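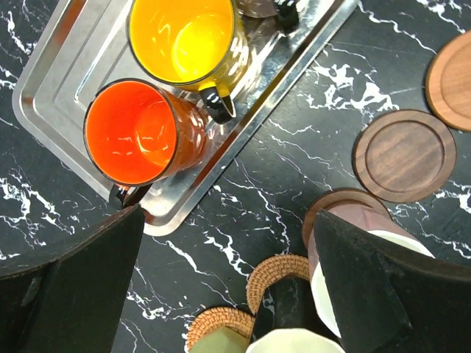
KESTETAR
Suivi du regard et conductance cutanée pendant des tâches de formulaire en réalité virtuelle
Fiche de données, version de mai 2021

Résumé

Kestetar rassemble les enregistrements de 33 personnes occupées à remplir des formulaires administratifs dans un casque de réalité virtuelle. L'idée vient du laboratoire Nekunel, où l'on étudie l'utilisabilité des interfaces immersives et où quelqu'un a fini par se demander si une case à cocher devenait plus supportable en trois dimensions. Les données permettent d'aborder la question sous plusieurs angles. Elles ne permettent pas de la trancher, et nous déclinons toute responsabilité quant aux titres d'articles qui prétendraient le contraire.

Le jeu contient plus de 4 000 essais. Un essai correspond à un champ de formulaire, depuis son affichage jusqu'à sa validation ou son abandon. Les abandons sont conservés. Ce sont souvent les essais les plus intéressants, en particulier autour du champ « Complément d'adresse ».

Contenu de l'archive

regard/ : position du regard, diamètre pupillaire et indice de confiance, un fichier CSV par session
peau/ : conductance cutanée brute, même découpage
evenements/ : affichage, saisie, correction, validation, abandon
formulaires/ : les textes des formulaires, en français, tels que présentés
questionnaires/ : réponses après session, anonymisées
outils/ : scripts de lecture et de synchronisation
LISEZMOI.txt : le présent document

Le dossier divers/ des versions précédentes a disparu. Les personnes qui s'en servaient sont priées de nous écrire, ne serait-ce que pour nous apprendre ce qu'il y avait dedans.

Acquisition

Le regard est échantillonné à 200 Hz par les capteurs intégrés au casque. La conductance est mesurée sur la main non dominante, que les participants avaient pour consigne de garder immobile. Beaucoup parlent avec les mains, même seuls, même face à un formulaire de changement de domicile. Les segments concernés portent la valeur 1 dans la colonne mouvement.

L'environnement virtuel a été réalisé avec Kpodo, notre outil maison de construction de scènes. Il représente un bureau d'accueil, un guichet et une plante verte. La plante reçoit une part notable des fixations, ce qui a donné lieu à des discussions assez longues - elle est désormais codée comme zone d'intérêt à part entière, sous l'étiquette PLANTE.

Chaque session commence par un étalonnage, puis une tâche d'entraînement (nom, prénom, rien de méchant), puis trois formulaires dans un ordre tiré au sort. Les participants pouvaient retirer le casque à tout moment. L'événement RETRAIT le signale, et la reprise éventuelle est précédée d'un nouvel étalonnage.

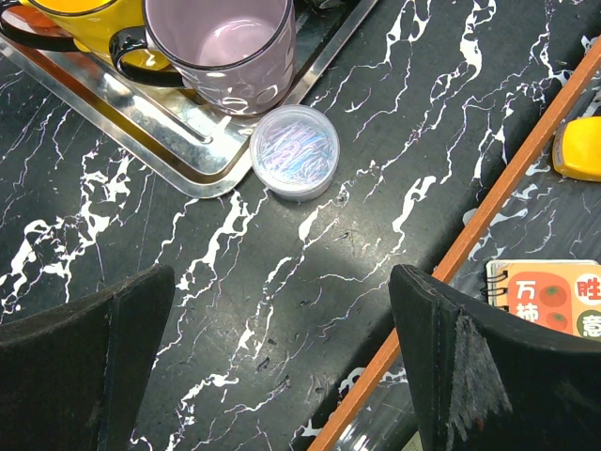 Mugs sur plateau en inox, plan noir veiné de blanc.

Synchronisation

Casque et capteur de conductance avaient chacun leur horloge, et leurs horloges avaient chacune leurs opinions. Le script outils/aligner.py recale les deux flux à l'aide des impulsions envoyées en début et en fin de session. Le décalage résiduel est indiqué dans l'en-tête de chaque fichier, sous le nom derive_ms.

Pour relancer l'alignement depuis les fichiers bruts :

python outils/aligner.py --regard regard/ --peau peau/ --sortie alignes/

Ne pas diriger la sortie vers le dossier d'entrée. Le script l'accepte sans broncher et remplace vos fichiers bruts avec beaucoup de sérénité. Un correctif est prévu.

Format des colonnes principales

t : temps en millisecondes depuis le début de la session
x, y : point de regard dans le plan du formulaire, coordonnées normalisées
pupille_g, pupille_d : diamètre en millimètres
confiance : de 0 à 1, telle que fournie par le casque, qui a une bonne image de lui-même
zone : zone d'intérêt, vide en dehors des zones définies
mouvement : 0 ou 1

Les valeurs manquantes sont notées NA. Un clignement produit des NA dans x et y ; une perte de signal aussi. La distinction se fait dans la colonne evt, présente à partir de la version actuelle.

Annotation

Les hésitations ont été annotées à la main par Ryszard Olszewski et Sylvain Riviere sur un sous-ensemble de 3 000 essais. Chacun a travaillé de son côté, à partir d'un guide commun joint au dossier outils/. Les deux séries d'annotations sont fournies séparément, sans arbitrage. Leur principal désaccord porte sur la différence entre « relit la consigne » et « regarde la consigne avec reproche ». Le guide ne reconnaît que la première catégorie. Sylvain maintient que la seconde existe.

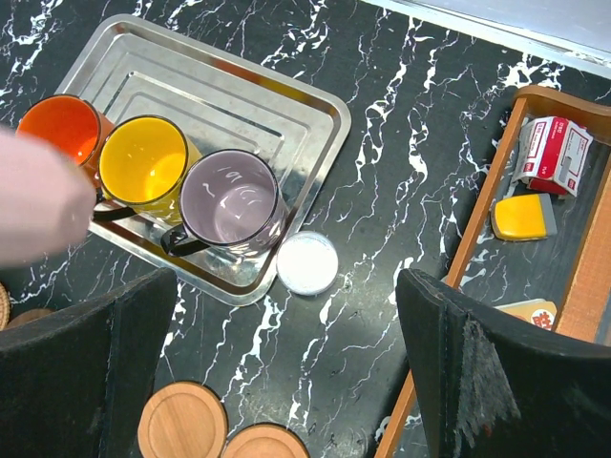
Pour les travaux qui exigent une annotation unique, nous suggérons de ne garder que les essais où les deux séries concordent, et de le signaler. Prendre la moyenne de deux étiquettes textuelles reste possible en Python, d'une certaine façon, mais un relecteur s'en apercevra.

Limites connues

Les participants ont été recrutés sur le campus. Ils sont jeunes dans l'ensemble, habitués aux écrans et rompus aux dossiers d'inscription, donc peut-être plus endurants que la population générale. Toute extrapolation aux usagers d'un vrai guichet demande de la prudence.

Le port de lunettes dégrade le suivi du regard. L'information figure dans questionnaires/, colonne correction_visuelle, et nous conseillons d'en tenir compte avant de conclure que quelqu'un n'a pas lu une consigne.

La conductance cutanée n'est pas une mesure de colère. Elle varie avec la température, la fatigue, le stress de l'expérience elle-même et la simple perspective d'un bouton « Suivant » grisé.

Usages déconseillés

Identification de personnes à partir du regard ou du signal cutané. Évaluation individuelle de salariés ou d'étudiants. Détection automatique de mauvaise foi : la demande nous a été faite, la réponse est non.

Vie privée et consentement

Toutes les personnes ont signé un consentement couvrant la diffusion à des fins de recherche. Les identités saisies dans les formulaires étaient imposées par la consigne ; aucune ne correspond à celle du participant. Les enregistrements audio ne sont pas diffusés. Ils auraient pourtant éclairé bien des choses sur le champ « Complément d'adresse ».

Accès

L'archive est déposée sur Ulta, le serveur de données du laboratoire. Un compte est nécessaire, et sa création passe par un formulaire. Nous savons.

Licence : usage de recherche non commercial, citation obligatoire, redistribution interdite sans accord écrit.

Citation

Olszewski R., Riviere S., Kestetar : regard et conductance cutanée face au formulaire immersif, laboratoire Nekunel.

Modifications depuis la version précédente

Ajout de la colonne evt.
Zone PLANTE séparée de DECOR.
Correction des accents dans formulaires/, qui étaient devenus des losanges.
Suppression de divers/.

Les erreurs se signalent à Ryszard Olszewski via la messagerie d'Ulta, en indiquant l'identifiant de session et la version de l'archive.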